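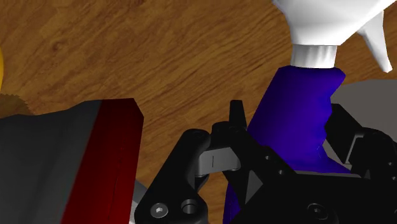
Page 2 of 3

**gripnrip_al** · 9:40 pm
ok so update on the spray bottle task. Still faulting in the sim. Fingers close on the purple bottle, force reads fine, arm starts the lift and the controller throws an overcurrent and goes limp. Bottle goes over. Every time with that bottle, never with the boxes. Running Ledham bridge 2 on the Flollia sim, stock gripper model. Anyone??

**tablesaw77**
Collision mesh. Bet you anything. Fingers are sunk into the bottle a hair, solver shoves back, current spikes. Turn on contact view and look at the right finger.

**mox_e**
> Bet you anything

I'd take that bet. Had the same fault on real hardware at our Futalville shop and theres no mesh in real life lol. Ours was the close command still ramping when the lift started. Put a wait in.

**gripnrip_al**
tried a wait. up to 3 seconds. Same fault, just later

**mox_e**
wait on what tho? A timer or the grip-done flag? Not the same thing

**gripnrip_al**
timer. ugh. ok will try the flag

**szew_fan**
Can we talk about the going limp part. Fault = drop is a bad default. Fine in sim, not fine with a full bottle of cleaner over somebodys hands. Szewczyk add-on has a hold-on-fault setting, use it before this goes anywhere near a real arm

**tablesaw77**
Disagree, hold on fault is how you get a pinched finger that nobody can pull out. Limp is safer around people.

**szew_fan**
depends what its holding!! and you still have the e-stop

**tablesaw77**
e-stop holds too on some setups. Check yours.

**gripnrip_al**
guys. Flag didnt fix it. Contact view shows the right finger inside the bottle wall, swapped to the finer mesh and got 2 clean lifts, then fault again on the next one. So partly mesh?

**mox_e**
partly. post the current log, not just the error line

**gripnrip_al**
will do after dinner, teh log is huge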